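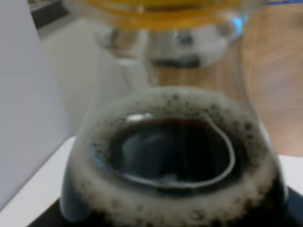

# Club notes, mostly coffee

2019-05-31

Quick one tonight, I've got a grant form due and Lorraine wants the room locked by nine. But I promised I'd write something up before we all forget what we changed.

So. The coffee task. For anyone new – the Plemside club is entering the Tunstall student challenge in September, kitchen category. Arm has to pick up a carafe by itself, pour into a cup, put the carafe back. No hands near it. You get 7 minutes for the whole run and the judges bring their own cups, which I hate.

We've been doing it with water since winter. Water is easy for people and awful for cameras. The wrist camera couldn't find the surface at all half the time, so Lungile said fine, brew some coffee. Dark liquid, big fat ring of foam all speckled with dark bits, dark pool in the middle. Lots of edges. Lots to look at.

Except for the light. There's a thin white squiggle of reflection curling through the dark part and the code LOVES it. Brightest line in the picture, so it must be important, right? Our first surface finder drew its line along the squiggle and reported the carafe was tilted. It was not tilted. Freya spent an entire evening checking the base with a level before we looked at the actual picture.

## What we changed

- Surface finder now looks for the foam ring first, then the dark area inside it. Bright thin stuff gets thrown out before anything else runs.
- Close range is blurry and we're just living with it. The rim goes soft when the wrist is right over the top. Lungile tried sharpening and it made everything worse, so that's reverted. Please don't put it back.
- Approach height is up a bit. We were coming in too low and losing the rim.
- Anything orange in the upper part of the picture is ignored. Hacky, I know. The blurry orange-yellow band up there kept getting picked as a rim, with total confidence, and the arm would start planning a grasp on the wrong thing.
- Grip force is in the config file now, not hard coded in three places (sorry, two of those were mine).

Freya labeled 694 pictures by hand for this, over her break, on a laptop with a dying battery. The whole set is 1839 but the rest are water ones and I don't think we should mix them in. Lungile does think we should. We argued about it for longer than it would of taken to just train both. So we're training both.

## Numbers, sort of

We ran 30 tries on the pick up part, no pouring. I'm not putting the score here until we've done it again with the blinds open, cause I have a bad feeling that all our good runs were at night under the same lamp. Evening club problems. Trevor says his team at Skendero got caught by exactly this, everything tuned in one room and then the hall had skylights.

Pouring is still scripted. Fixed angle, fixed time, hope. It's fine with a full carafe and bad with a half full one, for obvious reasons. Glenys wants to try estimating the level from how big the dark oval looks – smaller opening, more foam, so I'm not sure the size tells you much? But she did the math on the whiteboard and it looked convincing from where I was sitting. Foam also changes while you're watching it. Maybe fresh coffee and old coffee need different settings. Ugh.

And glass. You can see right through the walls, and whatever's behind comes through all bent and soft. The tabletop, the black base, everything. Depth is useless on it. We did talk about putting tape around the neck but the rules say no markers on the objects, page four, I checked it twice.

## To do before next session

- Lungile: train both sets, same seed, post results in the channel
- Freya: NO labeling. Take a week off
- Glenys: level estimate, just offline on saved pictures for now
- me: book the room for a daytime slot, fix the logger (it's writing the wrong hour still)
- Trevor: has offered to lend us the Flakuvo mount, somebody needs to go pick it up
- everyone: if you change a threshold write down the OLD value too. Please. I lost an hour to this

Also we need more ground coffee, the cheap kind, whatever foams. And filters. The good bag on the shelf is for drinking and has my name on it.

Parents have been asking if they can come watch. Yes, but not till the stop button is moved to the front of the table, at the moment you have to reach past the arm to get to it and I don't like that at all. Lorraine is finding us a longer cable.

Ok she's flicking the lights at me. Will add the config diff tommorow, and the two short clips of the good pickups if I can get them off the laptop.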